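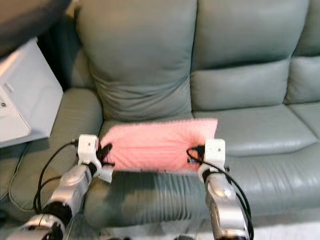
Section 4. Routine care of leather seating

Use this section for the Chambi sofa in gray-green leather. It also applies to the matching Chambi armchair.

Before you start

You will need two soft cloths, a vacuum with a brush head, and the Fillomness leather cream. Keep the room below 90 °F while you work.

4.1 Vacuum the seat cushions, then the gaps between them. Use the brush head only.

4.2 Vacuum the seams of the back cushions. Dust collects in the tufting and along the horizontal seam.

4.3 Dampen the first cloth with plain water and wring it out well. Wipe one seat cushion at a time, working from the back to the front edge.

4.4 Wipe the armrests from the top down, following the folds.

4.5 Let the leather dry for 40 minutes.

4.6 Put a small amount of cream on the second cloth and spread it thinly. Wait 20 minutes, then buff with a clean part of the cloth.

Note: Creases in the seat and back cushions are normal and will deepen with use. Plump the back cushions by hand once a week.

Note: Colored cloths can transfer dye when damp. Test yours on the underside of a cushion first, and do not leave it lying on the seat overnight.

CAUTION: Do not use saddle soap, furniture polish or alcohol wipes – they strip the finish, and the damage is not covered by the Sisonton warranty.

For stains, see Section 5.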